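Support > Closed tickets > Heating and hot water > Ticket 2344

Print this page | E-mail this page

Subject: Sudari controller loses its schedule overnight
Site: Favwood, Prorkthorpe, ground floor and mezzanine
Opened by: Chutima Panyasiri
Handled by: Somkiat Bunnag, Meesuk support
Status: Closed, with reservations (see last entry)

The heating schedule at Favwood vanishes between closing time and morning. The controller goes back to its factory hours, the boiler fires at 5 a.m., and the mezzanine is too warm to work in by nine. The installer says it's a power cut. We haven't had a power cut. 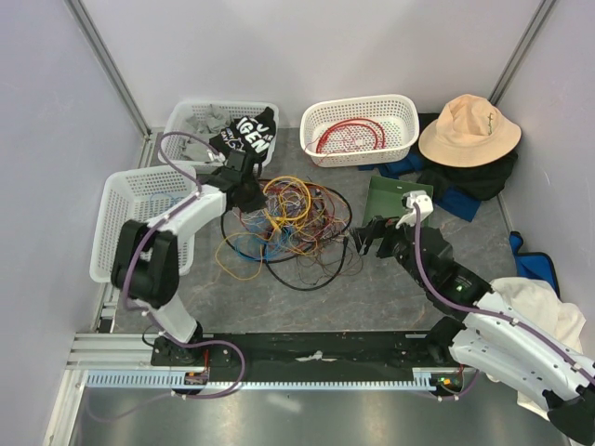
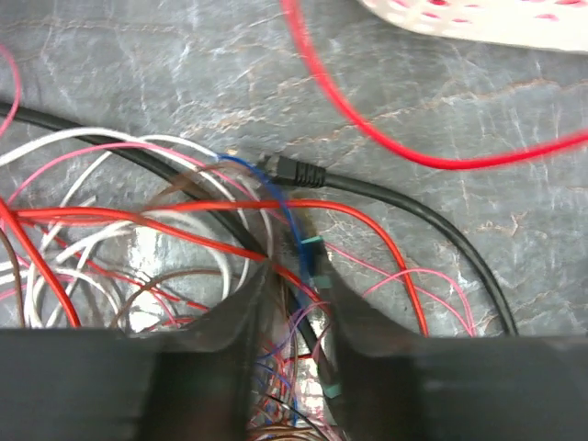 Does the Sudari keep its schedule when the power goes off?

It's supposed to, for up to 200 hours, on the small backup cell behind the faceplate. That's the figure in the installer's booklet, and I would treat it as the figure for a new cell in a warm room.

LOG

22nd March, first call

Chutima reports the schedule gone on four mornings out of the last nine. No pattern by day of the week. The clock is right every time, and I find that hard to square with a power cut. If the unit had lost power and the backup cell was dead, the clock would have gone too. If the cell was good, neither would have gone. The installer's explanation needs the cell to be dead for one and alive for the other.

Asked her to write down the fault code before anyone touches the buttons in the morning. She says there's never a code. Asked her to look anyway.

Second call

Code 277 this morning. It shows for a few seconds when the screen wakes, then clears, so it's easy to see why it was missed. The booklet lists 277 as "settings restored" and suggests contacting your installer. The installer suggested contacting us.

"Restored" can mean one of two things on this model. Either somebody held down the plus and minus keys together, or the controller received a settings file over the network and rejected it. Chutima is certain nobody is holding keys. The building is locked from seven in the evening and the alarm log agrees with her.

Third call

Went through the network page with her over the phone. Automatic updates: on. Last update: "never." I don't believe "never." The firmware number she read out is newer than the one on the delivery note, so something updated it at some point, and the page either doesn't record that or forgets it along with the schedule.

Turned automatic updates off. Told her not to get her hopes up.

Note from Chutima, by e-mail

"Fine on Tuesday, gone again this morning. Updates still showing as off. The installer has now offered to sell us a new controller. I've told him I'd want to know what was wrong with this one first. He said they sometimes just do that."

Reply from Somkiat

Please don't buy a second controller yet. If the cause is outside the unit, the new one will do exactly the same thing and you'll be out of pocket. "They sometimes just do that" isn't a fault I can look up.

Two questions. Is there another Sudari anywhere in the building, even one that isn't used? And does your online account show one device or two?

Note from Chutima, by e-mail

"The account shows 2 devices. One is called Hall and one is called Hall (1). I thought it was the same one listed twice. There used to be a controller in the front lobby before the walls were moved. The installer said he'd disconnected it."

Fourth call

He had disconnected it from the boiler. He hadn't disconnected it from anything else. Chutima found it behind a notice board in the lobby, screen lit, running on factory hours. It was still on the account and still set to share its schedule with any other controller in the same zone. Both are in zone 1.

So the old unit sends out its factory schedule at night and the new one sometimes takes it. Why sometimes? My best guess is the wireless signal, as the lobby is at the far end of the building. I can't prove that from here. The maker's help desk told me sharing only ever works from newer units to older ones. I asked how they explained code 277 and was told the case would be passed on.

Steps given to Chutima:

1. Switch the lobby controller off at the fused spur. Don't reset it first.
2. Delete Hall (1) from the account. Check by serial number, as the names are no guide.
3. Move the working controller to zone 2.
4. Re-enter the schedule by hand. Don't use "restore from account," which may bring the bad one back.
5. Leave automatic updates off until this ticket is closed.

Note from Chutima, by e-mail

"Done, all five. Deleting it took three tries. The first two times it said it was removed and then it was back on the list after I refreshed. Serial numbers checked against the stickers."

Follow-up, two weeks on

No lost schedules. No 277. Boiler firing at seven as set. Chutima asked whether she could turn updates back on. I said she could, but to do it on a morning when she'd be in the building the next day, and to photograph the schedule page first.

Closing entry, May

Updates have been back on for most of a month with no trouble. I'm closing this as "duplicate controller on account" because the form needs a cause. I'm satisfied the lobby unit was involved. I'm less satisfied that we know why it only happened some nights, and the maker hasn't replied since the case was passed on. If 277 comes back, reopen this ticket instead of starting a new one, and leave the screen alone until someone has written down the time.

The installer's invoice for the original disconnection is a matter between him and Favwood.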